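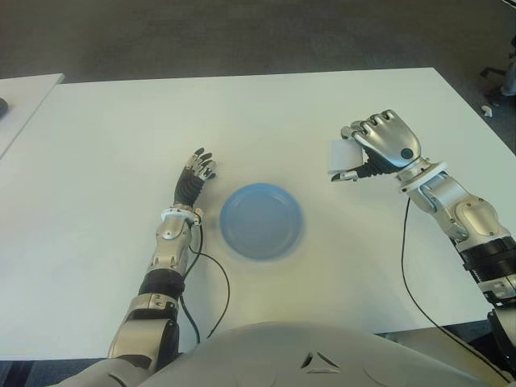 A blue plate on a white table, with an arm on either side.

Surgate Savings Bank held its open day on 13th July, and I went to find out why Porklow keeps its money in other towns. The bank pays 13 dollars a year on a thousand. Collado, 30 miles off, pays more and has parking.

Leonilde Rebelo, the branch manager, led 19 of us down to the vault. She was frank about the rates, and franker about the paperwork – opening a business account takes two visits and a form last revised in March. I asked what was on page six. She said mostly page five again.

The vault holds 1417 deposit boxes. A man in a good coat asked whether deposits were insured if the bank merged with Istari Trust, and was handed a leaflet on mortgages. Coffee was free, one cup each. I kept the pen, and my account in Collado.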